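Gurnovlow shared robot bay: buying and budget FAQ

Last edited Tuesday by Senyo. Shout if something's wrong.

Who decides what gets bought?

Waltraud Kettler signs everything over 1,000. Under that, your team lead can say yes by email. Keep the email.

What currency are the limits in?

Pounds, before VAT. Always before VAT. We've had this argument.

How do I ask for a new arm or gripper?

Fill in the equipment form, attach one written quote, send both to Fung-ping Lo. Quote has to show delivery and any yearly software fee as separate lines. Backlund quotes tend to roll these together, so ask them to split it out before you send it on.

Can I get spare gripper fingers without a form?

If it's under 50, yes, just put it on the consumables sheet. Same for cable ties, tape, bits for the caddies. Fingers in sets of 2 please, single ones don't match up with whats already fitted.

What about power and cabling?

Comes out of the building budget, not yours. But you have to say on the form what you need and where. Existing drops come down from the ceiling and we'd like to keep it that way, floor runs only where there's no other choice.

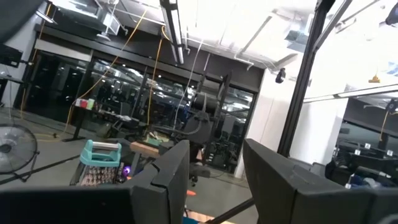
How long does an order take?

Small parts from Isero, usually the same week. Anything with a motor in it, plan for two months, longer over the summer. Put the date you need it on the form and not the date you'd like it.

Should we rent first?

For a whole arm, we'd say so. Drandcombe rents by the month and takes part of the rent off if you buy after. Leonidas has the current price list. Ask him for the insurance bit too, its on a separate page and easy to miss.

What do people forget to budget for?

Mounting plate. Spare cables. Training days. Somewhere to sit and a screen to look at. Servicing from year two onwards, this one catches everyone. Last big request came in 4,000 over becuase servicing and the mount weren't in it.

Do I have to buy new?

No. Used is fine if it comes with the controller and the service record. Svyatoslav Antoniuk will look it over before we pay, allow him a week.

Can unspent money roll over?

No. Orders must be placed by end of June. Placed, not delivered.

My request got turned down, now what?

Waltraud will write why on the form. Fix that bit and send it again, no need to start a new one.

Where's the form?

Shared drive, Purchasing folder, the one without "old" in the name.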